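Chapter 7
Asking for Things Without Making People Run

I once spent a whole Tuesday trying to borrow a ladder. I was new in Otgate, I had one neighbor I knew by name, Valdir Portela, and I must have walked past his gate four times before I said a word. When I finally did, I apologized for so long (his busy day, my bad timing, the weather!) that he thought someone had died. Then he went and got the ladder.

I tell that story to every class I teach, and people laugh, and then they tell me theirs, which are usually worse.
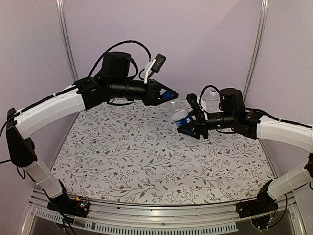 So this chapter is about asking. I mean small, everyday asking – a ride, a day off, a second look at something you wrote. We covered listening in the last chapter, and you'll want it here too, so go back if you skipped it. (I know some of you skipped it.)

My old teacher in Bragança, Valquíria Xavier, had us practice requests in 15 words or less. I hated it! My first try ran on and on, and she just sat there folding down fingers until she ran out of hands. But I still use her rule today, and you'll be using it in the exercises.

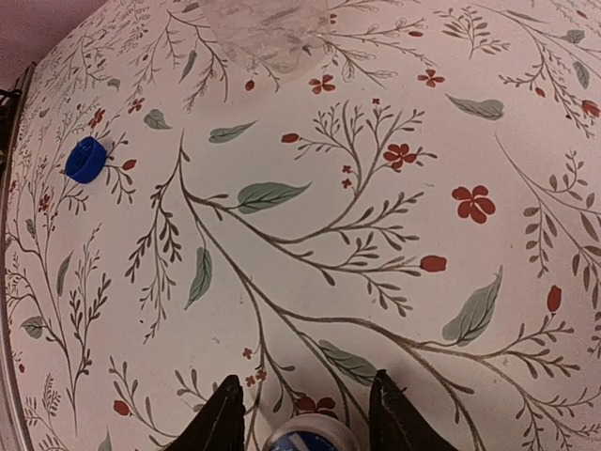 Chapter 7 | 2409 words | Reading time: 15 minutes

Before we get to the rule itself, I'd like you to think of one thing you've been meaning to ask somebody for. Write it down the way you'd really say it, with all the sorrys and maybes left in. Don't fix it yet. Keep the page handy, as we'll be taking it apart in the next section, starting with the first word out of your mouth.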